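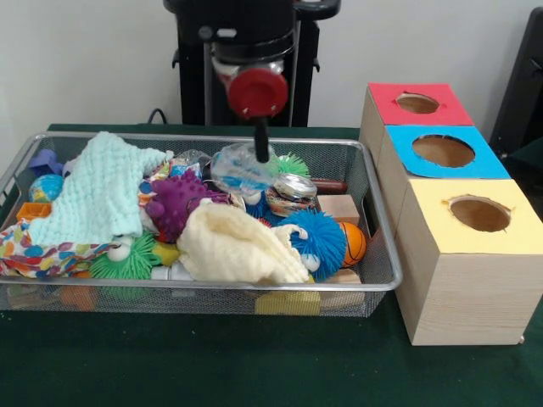

Step one of setting up the Rimer home storage kit is the part everybody wants to skip, and it's the sorting. I know, I know, you want to get the wall rails up and hang things! But the rails and dividers only work if you know what's going on them, so before you open the hardware bag, find the biggest wire basket you own and dump the playroom floor into it. A heap like mine is perfect: knitted blanket, polka-dot fabric, spiky balls, a water bottle lying on its side near the top, even a little jar with a lid. Don't tidy while you fill. Just fill.

Section 3: Sorting before you install

What you need: one mesh basket, a table at about hip height, the label sheet from the kit, and the four fabric bins (I call them by their lid colors, the booklet calls them A to D, same bins). Give yourself 50 minutes the first time. My second go was a lot quicker.

1. Put the basket on the table with the bins lined up behind it. If your table scratches easily, lay a towel down first – wire rims can be rough on paint.

2. Take the cloth out. All of it, blankets and scraps and whatever else is soft and flat. Cloth hides things, and small balls love to roll into a fold and stay there for months. Shake each piece over the basket, then fold it and set it in bin A.

3. Pull anything that belongs in the kitchen. Bottles, jars, cups. Check that lids are tight before you tip them upright, then walk them over to the counter right away. If you make a "later" pile it will still be there in November (mine was).

Caution: glass goes out before you let kids help. If you can't tell whether a jar is glass or plastic, treat it as glass.

4. Now the balls. Spiky, puffy, foam, they all go in bin B, which is the deep one. Don't try the shallow bin, they bounce right out. Puffer balls get sticky and collect lint like you wouldn't believe, so give them a rinse in warm soapy water and let them dry completely before they go in.

Note: Joaquim Bettencourt wrote in after the first edition to say he keeps puffer balls in a separate mesh bag inside bin B, so they don't stick to the foam ones. I tried it and I'm a convert. Any laundry bag will do.

5. Blocks and other hard little things go in bin C. Dig around at the bottom of the basket for these, they sink.

6. Soft toys last, in bin D. Fill it loosely, to an inch below the rim. If you have to push down to close the lid, you need a second bin (order number 1469, same size, same lid).

7. Stick a label on the front of each bin. Press for a few seconds at the corners. For kids who aren't reading yet, draw the thing instead – a wobbly circle for balls is plenty.

Caution: weigh the full bins before you hang them. A bathroom scale is fine. The top rail is for bins A and D only, and B and C go on the bottom rail, always.

Keep the empty basket! It hangs on the end hook once the rails are up and catches the strays during the week. Section 4 starts with finding the studs, and you'll want a pencil and the 54-inch rail for that.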